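Search products Go Reset

June, by Alcides Andrade

Winter Gloves, White and Lilac (Item 2206)

We list our winter gloves in June, when they cost less and you want them least. Kendico orders them in lots of 1000, and a lot lasts us until the first good snow in Lindau, or until my cousin gives them all away.

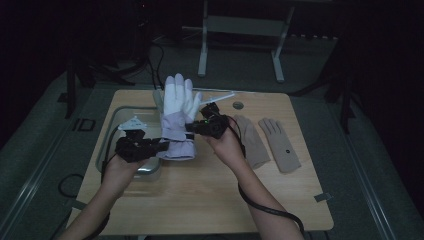
Sizing is the part people get wrong. Measure around the palm, leave out the thumb, and go up a size if you wear a liner. Stand the glove up with the fingers at the top and you get the layout at once: white fingers, pale lavender cuff, a band around the wrist. The beige ones are a separate listing, for people who eat lunch in their gloves.

The shell is a smooth fabric with a slight sheen, and it will show ketchup.
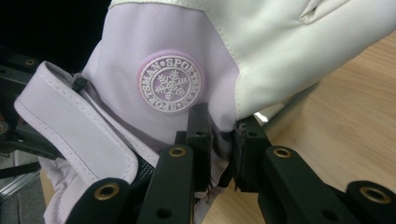 Wash cold, close the strap first, and keep them off the radiator. The round badge with the snowflake says SPORTSMAN three times, in case your first two runs raised doubts. Please don't iron it. Returns within 20 days, both hands, please.

Comments

urance_mom: Do you sell just a left? Asking for a child.

Alcides: No, but we get that one a lot.

T. from Assunção: Bought these for a place with no snow. Very happy.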